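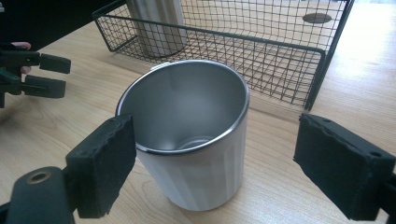
Pose estimate jumps when the object has a shiny inside
Sunil Akanda
I use Poser to get the pose of a cup before the grasp planner runs. With plain mugs it is stable. With the white tumbler with steel inside, the yaw turns by large angles between one image and the next, and the planner then selects a new grasp each time. My test log has 483 images and the filter rejects most of them. Should I train again, or change a setting?

Trinh Hoàng
More data. I had the same problem and after 700 images it was better.

Huệ Quách
I would not train again yet. Your tumbler is round and the ridges on the outside look the same from every side, so yaw has no correct answer. Please set the symmetry axis to the vertical one in the object file – without it the tracker tries to choose. Second, mask the inside of the cup, below the silver rim. Reflections there move with the camera. The rim alone gives a good ellipse for the tilt.

Sunil Akanda
Thank you, the symmetry axis was missing. Now 19 images are rejected. I did not try the mask yet.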